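4.2 Do passengers mean what they say about delays?

Most of what airlines claim to know about delay and satisfaction comes from forms filled in after landing, often days after. We have doubts about this. A traveller who got home in time for supper forgets the gate, and one who missed a connection remembers little else. The form treats the two answers as though they measured the same thing.

The Arkville survey is a fair case. It gathered 3064 replies from long-haul passengers and reported that a wait at the gate lowered the overall score only slightly. Mets and Araya took this as a sign that people are patient. We are less sure. Only 685 of those replies came from flights that left late, and the authors did not separate passengers who had been told the reason from those who had not. Cabin class was recorded but then left out of the main table, although premium passengers wait in a lounge with chairs and hot food while the rest stand near a closed door. To put both groups into one average and call the result patience seems to us a large step.
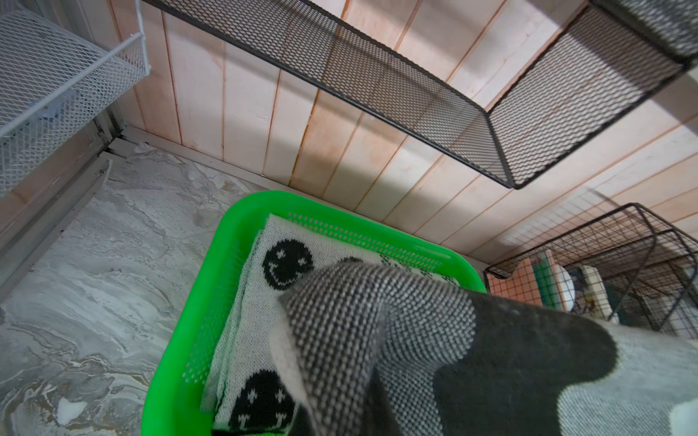

Coelho tried to mend this by asking passengers while they were still waiting. Her sample was small, 92 people at Ernwood, all of them on evening departures in October, and all held up by weather. Their scores were far lower than those given by post for the same route. She reads the gap as proof that anger fades. It may well fade, but there is a duller explanation: people who are cross at eight in the evening are glad to talk to anyone holding a clipboard, and the same people do not bother to post a form. Her paper gives no count of those who refused, and without one we cannot choose between the two readings.

The comfort items are weaker still. Seat, blanket, meal and crew are each scored from one to seven, and in every data set we were able to obtain they rise and fall together. Šimkus calls this a "service climate". We suspect that tired people tick down a column. In the Vandonik forms, 38 passengers gave a score for the hot meal on a flight where no hot meal was loaded. These replies were kept in the published analysis, and the paper does not discuss them.

Dzene has argued, in reply to an earlier draft of this section, that noise of this sort cancels out in a large sample. That would hold if the errors ran in both directions. They do not appear to. The invented meal scores were nearly all high, and they came from passengers who also rated the crew highly — the pleasant ones were pleasant about everything, including a dish they never ate. A bigger sample would give a firmer figure with the same fault in it.

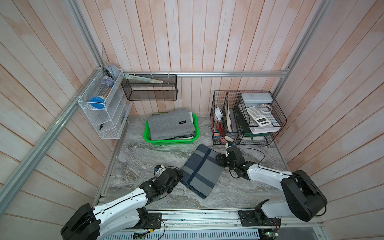
Figure 3. Two robot arms and a folded blue-grey cloth on a marble-patterned floor.

None of this shows that delay matters more than the surveys say. It could matter less. Our complaint is that the usual form cannot tell us, and that the Sproģis scale, now copied from one study to the next, was drawn up for short hops where a meal and a blanket hardly come into it. We use it in Section 5 only so that our results can be set beside older ones, and we report the delay item on its own, split by cabin and by whether an announcement had been made at the gate.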